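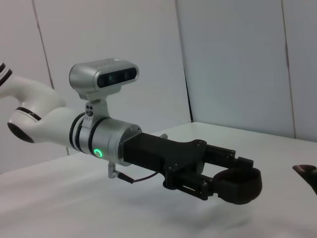 Constituer et tenir à jour l'inventaire du matériel d'un établissement

Guide pratique à l'usage des services et des responsables de salle

Version du 9 décembre 2022

1. Objet du guide

Le présent guide décrit la procédure à suivre pour établir l'inventaire du matériel durable conservé dans les locaux de l'Institut Traven. Il s'adresse aux responsables de salle, aux secrétariats et à toute personne chargée du suivi des biens. Les consommables, les ouvrages de bibliothèque et les denrées relèvent d'autres procédures et ne sont pas traités ici.

Est considéré comme matériel durable tout bien dont la valeur d'achat unitaire atteint 100 euros hors taxes et dont la durée d'usage prévue dépasse un an. Les biens d'une valeur inférieure peuvent être inscrits à la demande du service, notamment lorsqu'ils font l'objet de prêts fréquents.

2. Avant de commencer

Le responsable de salle réunit les documents suivants :

- la dernière liste validée pour la salle concernée ;
- les bons de livraison reçus depuis cette validation ;
- les fiches de prêt en cours ;
- les procès-verbaux de mise au rebut.

Il convient également de demander un rouleau d'étiquettes au magasin du bâtiment Manríquez. Les rouleaux sont délivrés par 100 et numérotés en continu. Un rouleau entamé ne doit pas être partagé entre deux bâtiments. Les étiquettes abîmées sont collées au dos de la fiche de salle et leur numéro est déclaré annulé.

Lorsque la salle est occupée par des enseignements ou des travaux en cours, la date du relevé est fixée en accord avec les utilisateurs. Aucun appareil ne doit être débranché ou déplacé pour les besoins de l'inventaire sans l'accord de la personne qui en a la charge.

3. Effectuer le relevé

Étape 1. Parcourir la salle dans un ordre fixe, en partant de la porte et en suivant les murs par la gauche, puis traiter le mobilier central. Les placards et les réserves attenantes sont relevés en dernier.

Étape 2. Pour chaque bien, noter la désignation, le fabricant, la référence, le numéro de série et l'état apparent. Si la plaque du fabricant n'est pas accessible, inscrire « non relevé » dans la colonne correspondante. Une référence supposée ou recopiée d'un appareil voisin ne peut pas être acceptée.

Étape 3. Apposer l'étiquette sur une partie fixe, propre et lisible du bien. On évitera les grilles de ventilation, les capots amovibles, les pièces mobiles et les surfaces exposées à la chaleur. Pour un ensemble formé de plusieurs éléments, l'étiquette principale est placée sur l'élément de plus grande valeur ; les autres reçoivent le même numéro suivi d'une lettre.

Étape 4. Rapprocher le relevé de la liste précédente. Tout écart est signalé dans la colonne « observations » : bien absent, bien non répertorié, changement de salle, double étiquetage.

Étape 5. Signer la fiche et la faire contresigner par un second agent présent lors du relevé.

4. Saisie dans l'application Bosum

La saisie intervient dans les dix jours ouvrés qui suivent le relevé. Après connexion, ouvrir le menu « Patrimoine », choisir le bâtiment puis la salle, et sélectionner « Nouveau relevé ». L'application reprend automatiquement la liste antérieure ; il suffit alors de confirmer, de modifier ou d'ajouter les lignes.

Les désignations doivent être choisies dans la nomenclature proposée. Lors de la reprise des anciennes listes, en avril, 705 lignes sur 3 918 ont dû être corrigées à la main parce qu'un même type de bien y figurait sous plusieurs noms -- « vidéoprojecteur », « projecteur » et « projecteur vidéo », par exemple. Si aucune désignation ne convient, utiliser « Autre équipement » et préciser la nature du bien en observation.

Le bouton « Transmettre » verrouille le relevé. Toute correction ultérieure suppose une demande de réouverture auprès de Mme Tonantzin Tlapale, service du patrimoine.

5. Cas particuliers

Matériel en prêt. Un bien sorti de la salle reste inscrit à celle-ci tant que la fiche de prêt est valide. Au-delà de l'échéance, le responsable adresse un rappel écrit à l'emprunteur.

Matériel en location. Les photocopieurs et fontaines fournis par la société Elex ne reçoivent pas d'étiquette de l'établissement. Ils sont mentionnés sur une fiche séparée, avec le numéro du contrat.

Matériel hors d'usage. Un bien en panne demeure à l'inventaire jusqu'à la signature du procès-verbal de mise au rebut -- y compris lorsqu'il a déjà été remplacé.

Matériel introuvable. Le bien est maintenu sur la liste avec la mention « non vu ». Après deux relevés consécutifs portant cette mention, le dossier est transmis à M. Rutilio Quezada, qui décide des suites à donner.

6. Conservation des documents

Les fiches signées sont numérisées et jointes au relevé dans Bosum. Les originaux sont conservés cinq ans par le secrétariat du service, classés par bâtiment puis par numéro de salle.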